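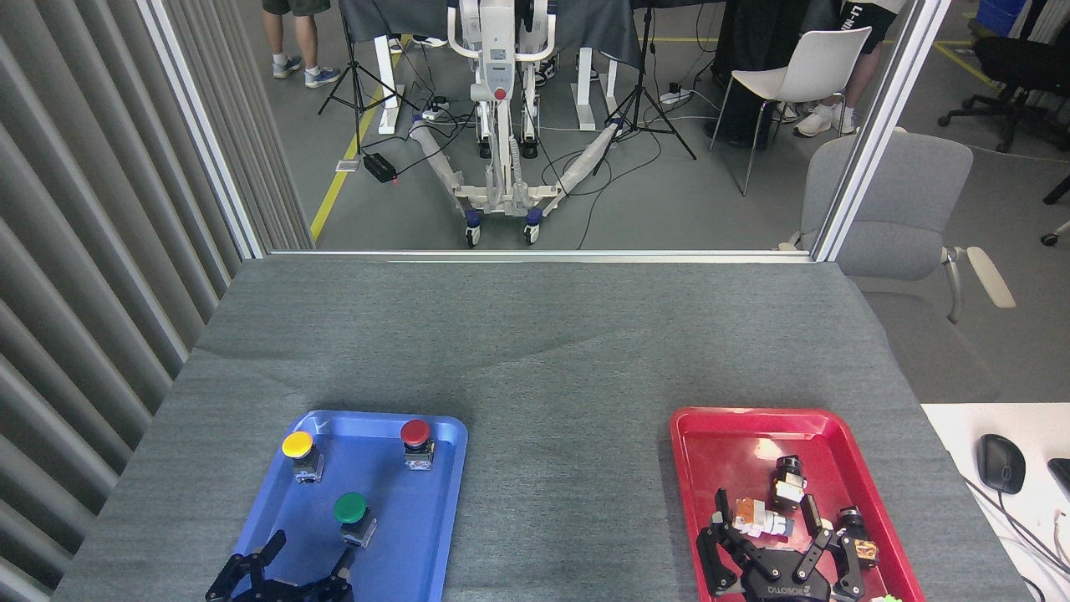
Teodor Duda

Las bandejas de color y el orden de los puestos compartidos

Entre los asuntos que ocupan a quien dirige un taller o un laboratorio, el de las bandejas suele figurar en el último lugar. Se habla de presupuestos, de superficie, de horarios de acceso. La cuestión de dónde reposa un pulsador mientras no está montado se deja al criterio de cada cual, y el criterio de cada cual, en un puesto compartido, dura lo que dura el turno. Sostengo en estas líneas que la bandeja de color merece una norma escrita, y que dicha norma debe ser breve.

La costumbre más extendida consiste en reservar un recipiente para los elementos de mando y otro para la pieza menuda. Una bandeja azul con tres pulsadores de seta, uno amarillo, uno rojo y uno verde, se entiende de un vistazo: quien se acerca a la mesa sabe qué hay y advierte enseguida si falta alguno. La bandeja roja contigua, en la que conviven un componente cilíndrico negro, un pequeño bloque naranja y blanco y otra pieza oscura con un remate dorado, plantea una dificultad mayor. Son objetos que no forman familia. Comparten recipiente por su tamaño, y el tamaño es un mal criterio de clasificación cuando el siguiente usuario busca por función.

En el centro de Bemelside, donde tuve a mi cargo la organización de los espacios comunes, el inventario de pieza menuda alcanzaba las 3,575 referencias. De ellas, 241 carecían de ubicación asignada. Tales referencias viajaban de mesa en mesa dentro de bandejas que cada equipo consideraba propias, y su localización dependía de la memoria de la última persona que las había utilizado. El procedimiento que adoptamos entonces, conocido internamente como Lobo, establecía un color por categoría y prohibía las bandejas mixtas. Su aplicación fue desigual. El azul se respetó desde el primer mes; el rojo se convirtió muy pronto en el destino de todo aquello que no encontraba acomodo.

No atribuyo este resultado a la negligencia del personal. Una categoría residual es inevitable en cualquier sistema, y conviene reconocerla con su nombre y fijarle un plazo. Propuse en su momento que el contenido de la bandeja residual se devolviera al almacén al cierre de cada jornada, sin excepción por proyecto en curso. La propuesta fue recibida con reservas por el grupo Fistura, cuyos montajes se prolongaban durante semanas y que veía en el vaciado diario una pérdida de tiempo. Su objeción era razonable y obligó a introducir una etiqueta de permanencia, con el nombre del responsable y la fecha de retirada. Sigo pensando que se concedieron demasiadas: llegaron a estar vigentes 154.

Una segunda cuestión atañe a la superficie. El fieltro gris sobre la mesa de trabajo tiene detractores, que lo juzgan difícil de limpiar y propenso a retener viruta. Admito ambas cosas. Con todo, sobre un fondo neutro y mate, una bandeja de color vivo se distingue sin esfuerzo, y una pieza negra depositada fuera de ella llama la atención menos de lo que debiera. De ahí se sigue una regla que algunos centros omiten: el material oscuro no se deja nunca directamente sobre el tapete, ni siquiera durante una interrupción breve. En Skumden se llegó a la misma conclusión por vía distinta, al comprobar que la mayor parte de los extravíos correspondía a piezas negras abandonadas junto al recipiente.

Debe considerarse también la vecindad entre el puesto de montaje y el de escritura. Cuando la mesa blanca del teclado y el ratón se encuentra a un palmo de las bandejas, la tentación de utilizarla como extensión es permanente. Un tornillo se posa allí mientras se consulta un plano; al rato lo acompañan otros. Recomiendo que la norma mencione expresamente la mesa del ordenador y la declare libre de componentes. Parecerá una precisión excesiva, pero las instrucciones que se limitan a pedir orden dejan sin resolver el caso más frecuente.

Se me ha objetado que un reglamento de esta clase infantiliza a profesionales cualificados. El argumento tiene peso y no pretendo ignorarlo. Responderé que la cualificación de una persona no le permite adivinar dónde dejó su colega una pieza, y que el tiempo dedicado a buscarla se resta del trabajo para el que fue contratada. El texto de Bemelside, en su primera redacción, ocupaba 80 líneas y apenas se leía. La versión vigente cabe en una hoja fijada junto a la mesa e indica los colores admitidos, el destino de lo no clasificado y el nombre de quien autoriza las etiquetas.

Queda pendiente la revisión de diciembre, en la que se decidirá si la bandeja roja conserva su carácter mixto o se desdobla en dos. Mi voto será favorable al desdoblamiento, aun a costa de perder superficie útil en los puestos más estrechos.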